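Course handout 6: Learning a sorting task from demonstrations

Read this before the lab session. It covers the method used on the Toprak bench, how the data is split, and the results you will be asked to reproduce. Bring a copy of the Inero quick guide if you have not used the logging software before.

Background

The method is plain behavior cloning with action chunking. A person drives the arm through the task, the joint positions and camera views are logged, and a network is trained to predict the next short run of joint targets from the current views. There is no reward signal and no model of the objects. The network outputs 10 targets at a time, and the arm carries out the first half before it asks for a new prediction. Shorter chunks made the arm hesitate near the objects. Longer ones made it slow to react when a piece rolled.

The task

The task is called Brullinon in the code and in the file names. Toy vegetables have to be moved between the table, a saucepan and two bowls. The bowls ride on a tracked base, so the place target can be in a different spot from one episode to the next. The base does not drive during an episode.

Start layouts vary on purpose. Some have a vegetable in the pan and the rest on the table – others have the pan empty. The position of the pan and the angle of its handle change too.
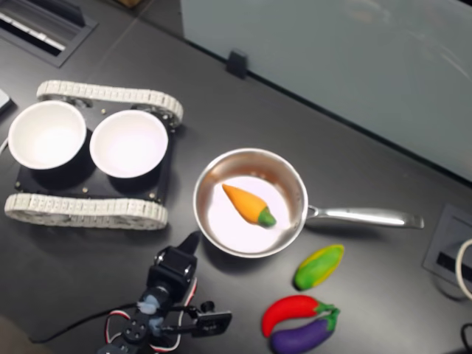 The carrot in the pan, the other toys on the table.
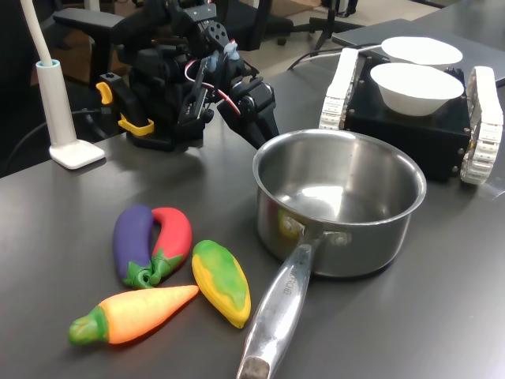

Four vegetables on the table, the pan empty.

Data

The full set, Ilisow, has 1,847 episodes. Of these, 489 are held out and must not be used for training or for picking a checkpoint. The split is by layout, so no held-out layout appears in the training part. Last year two groups shuffled the episodes before splitting and got scores that looked far too good.

Episodes in which the operator dropped a piece and picked it up again are kept. Removing them gave a policy that did not recover from a bad grasp.

Results to reproduce

1. Train the baseline with all camera views. Report success per vegetable as well as overall.
2. Train again without the overhead view. In our runs most of the loss was on placing, and grasping changed little.
3. Repeat step 1 with three different seeds. The spread between seeds is large enough that a single run is not a result.

A place counts as a success only if the piece is inside the container and the gripper is open and clear of the rim when the episode ends.

Questions about the split files go to Arwel Pritchard. Reports are due before the January lab, as one file per group, with the training curves in an appendix.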